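Sorting soft packaging at the Clunovholm centre

Gwendolyn Hutchins has managed the household materials programme at Clunovholm for 10 years, and for much of that period the question residents put to her most often has concerned wrappers. Bottles and tins are well understood, she told us when we met in October. Soft film remains a source of doubt.

"People stand at the kitchen bin with a crisp packet in one hand and they hesitate," she said. "We would like that moment to be easier for them."

The programme, run jointly with the charity Satti, invites households to keep their film packaging apart from other waste and bring it to the centre. At present 244 households are registered. Each bag is emptied on to a table and gone through by hand, one wrapper at a time.

Mrs Hutchins regards this stage as the most instructive. "Small print suffers badly once a packet has been crushed," she said. "The disposal advice is very often in the smallest type of all, so we open the folds before we decide anything."

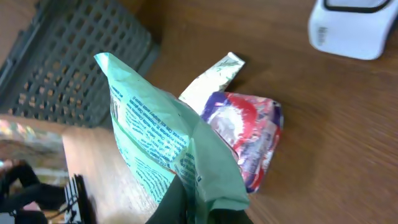 Should wrappers be washed before they are brought in?

"A quick rinse and a shake will do for anything that has held food. Leave it on the draining board overnight and put it in the bag the next morning. We do not ask for soap."

Wrappers are divided into four groups at the centre. Plain film is kept apart from printed film, foil-lined packets form a third group, and anything that cannot be identified goes into the last. Mrs Hutchins would like to see that final group become smaller, and has written to several packers asking for larger lettering. Three have replied.

The sorted film is baled and sent to Prinamano for processing. Collection takes place at four in the afternoon, and bags received after that time are held over until the following visit.

Registration forms are available at the front desk.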